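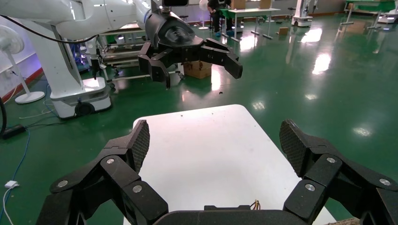 Progress report to the Mellbridge fund, 25 Feb 2024
Prepared by Elmarie Ngcobo for Bravside

Work on the sorting and packing of reclaimed cable harnesses continued throughout February. The grant of £2640 has been committed in full, and 621 harnesses have been entered in the stock register to date.

Bundles are coiled and placed in cardboard boxes fitted with dividers, so that each can be lifted out singly. 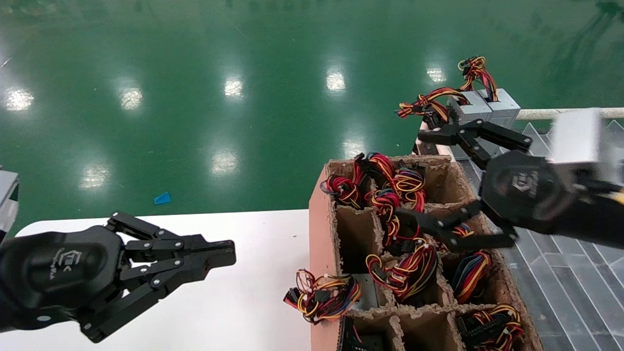 Mandla Nkuna has reviewed the condition of the boxes. The cut edges of the dividers are fraying - replacements have been requested from Du Plessis and will be charged to the existing budget.

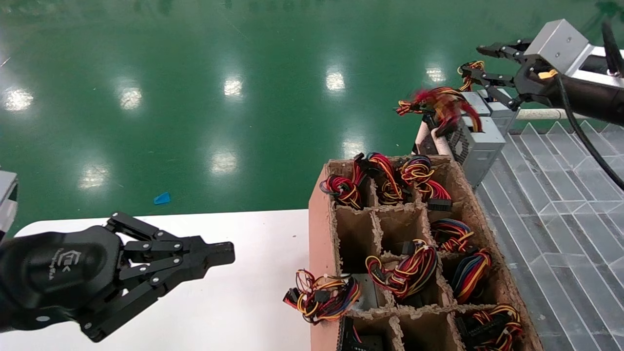 Cable harnesses and divided box at the packing table.

The first consignment to Utholm comprises six boxes. A delivery date remains to be agreed.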